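Home | Projects | Working Groups | Minutes | Documents | Contact

Millinel Project
Simulation Data Working Group
Minutes of the Regular Meeting

Date: Nov 12, 2020
Location: Millside, second floor conference room, with remote participation
Status: Approved as corrected

1. Call to order

The chair called the meeting to order and confirmed that a quorum was present. The minutes of the previous meeting were approved with one correction: under item 4, "Leite route" should read "Leite park route."

2. Status of the collection

The data lead reported that the park route in the Leite simulation now holds 2,001 accepted episodes. Each episode records one approach to a pedestrian crossing by the simulated sidewalk vehicle, together with the operator's steering and speed commands. The full set has been copied to the Linda server and the checksums match. The working group agreed to close the park route to new daytime episodes until the labeling backlog is cleared.

A member asked whether rejected episodes are kept. The data lead confirmed that they are stored in a separate folder and are not passed to training.

3. Review of views from the park route

The group reviewed material from the approach to the crossing, where the learning system has been slow to settle on a stopping point. The evaluation lead noted that the model trained in June stopped well short of the curb in some runs and continued onto the road in others. The group discussed whether the pavement itself was contributing to the result.

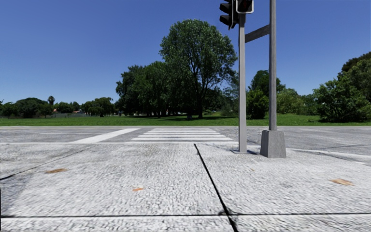

Figure 1. Leite park route, sidewalk approach to the pedestrian crossing.

Members observed that the dark seams between the slabs stand out more strongly than the faint pale line where the sidewalk meets the road. The evaluation lead considered it possible that the model was treating a seam as the stopping line. The simulation lead added that the ground texture becomes stretched close to the viewer and proposed a sharper texture for the nearest slabs. One member preferred to leave the texture alone until the stopping labels had been checked, so that the two effects could be told apart. The group accepted this order of work.

It was further noted that the traffic light heads sit at the very top of the view and are partly outside it. The labeling guide currently asks labelers to enter a signal state for every approach. After discussion, the group agreed that a "signal not readable" value should be added to the guide, and that labelers should not infer the state from the operator's commands.

4. Variety of conditions

The simulation lead presented a proposal to extend the collection beyond clear weather. The view under item 3 has a cloudless sky, short shadows, and no people or vehicles. Members agreed that episodes of this kind are useful as a baseline but should not make up the whole of the training set.

The proposal calls for 11 new condition settings, covering overcast sky, low sun, light rain, and different levels of foot and road traffic. The data lead asked that operators be given 2 practice runs under each new setting before any episode is counted. The proposal was adopted with that amendment.

5. Operator instructions

The operations lead reported that operators differ in how they handle the last stretch before the road. Some release the speed control early and coast; others brake firmly. Both are acceptable under the present instructions. The group decided to keep both styles in the collection and to add a field recording the operator station, so that the effect can be studied later.

A request to shorten operator shifts was referred to the operations lead for a written recommendation.

6. Action items

Data lead: check stopping labels on the park route and report the findings in writing.
Labeling lead: issue a revised guide with the "signal not readable" value.
Simulation lead: prepare the first 5 condition settings for trial use.
Operations lead: add the station field to the episode form; submit a recommendation on shift length.
Evaluation lead: rerun the June model on a held-out portion of the park route.

7. Other business

The Linda server will be unavailable for one evening while storage is replaced. Notice will be sent to all operators in advance.

8. Adjournment

There being no further business, the meeting was adjourned. The next meeting will be held at Millside on a date to be set by the chair.

Related documents
Labeling Guide, Crossing Approaches
Operator Instructions, Leite Simulation
Linda Server Access Policy
Minutes of the Evaluation Subgroup, June
Millinel Project Data Retention Schedule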